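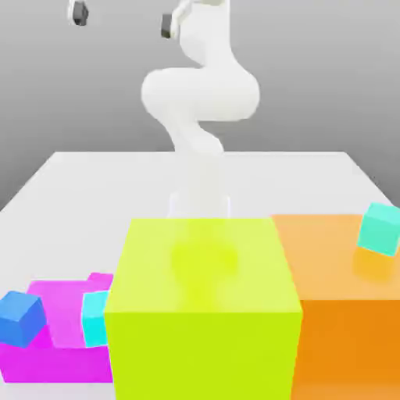
Simulated workcell with a white arm, three large boxes and small cubes. Render: Funuris

Home | News | Automation | Events | Jobs | Subscribe

Funuris opens simulation lab to visitors in Galtadley
Wednesday, October 11, 2023
By Mirjam Vermeulen

Funuris held an open day at its Galtadley office, where 70 visitors followed a block-handling task run in simulation. The rendered cell places a robot arm with a two-finger gripper at the back of a white table, with magenta, yellow-green and orange boxes in front of it. The cubes are much smaller than the boxes.

Joris Geerts, who leads the simulation group, told visitors that the control policy had been trained on 3,624 simulated episodes, of which 1,810 used randomized cube positions. Training began in June. Each demonstration slot lasted 21 minutes, including questions.

Thanakorn Phetsri covered contact modeling and the choice of time step. Transfer to a physical arm is planned but has no date. Slides are available from the Funuris front desk on request.

Comments (3)

W. Nijs: Did they give the gripper force limits? I was in the second slot and missed that part.

Starner: Not in mine. Phetsri said it was on the slides.

stevens_k: Would like to see the same task with mixed box heights and a slower arm.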